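Guvano Coat Rack – Set-up and Use Guide
Section 4: Hanging bags and backpacks 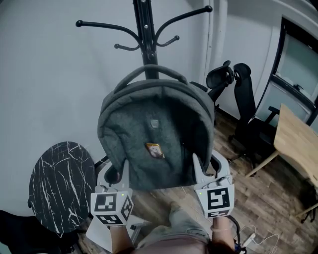 Please read this section after the rack is standing in its final place. If you did not yet tighten the pole, go back to Section 3 first. A bag is much heavier than a coat, and a pole that is a little loose will become more loose with every bag.

Before you hang a bag

1. Take out drink bottles and close them well. Carry them separately.
2. Close all zippers. Keys and coins like to fall out when the bag is tilted.
3. Check the small things fixed on the fabric, such as pins, badges and key rings. Turn them away from the pole if it is possible, so they do not scratch the paint.
4. Tuck long straps behind the bag.

Hanging a backpack

5. Hold the backpack by its lower part, one hand at each side, with the front panel toward you.
6. Lift it straight up until the top handle is higher than the hook.
7. Move the bag toward the pole. The handle may touch the pole; this is normal.
8. Lower the bag slowly until the handle sits fully in the hook. Do not let go yet.
9. Pull down gently with one hand. If the handle slides to the tip of the hook, lift and begin again from step 6.
10. Let go, and look at the rack from the side. The pole must stay vertical.

Note: Use the top handle and not one shoulder strap. With one strap the bag turns and hangs crooked, and soft fabric like felt can keep a fold for a long time.

Note: If the handle is too narrow for the hook, do not force it. A replacement wide hook can be ordered, part number 266.

CAUTION: Hang the heaviest bag first, on the side above a foot of the base. Put the second bag on the opposite side. Two heavy bags on the same side can tip the rack over.

CAUTION: Never throw a bag onto the hook from a distance. Keep small children away while you are loading the rack.

Taking the bag down

11. Put one hand under the bag.
12. Lift until the handle is free, then move the bag toward you – do not pull it sideways.

Care of the hooks is explained in Section 5. For spare parts, see the list on the last page.

Text: Hidayah Harahap. Checked by Bogdan Pawłowska, 25 October 2025.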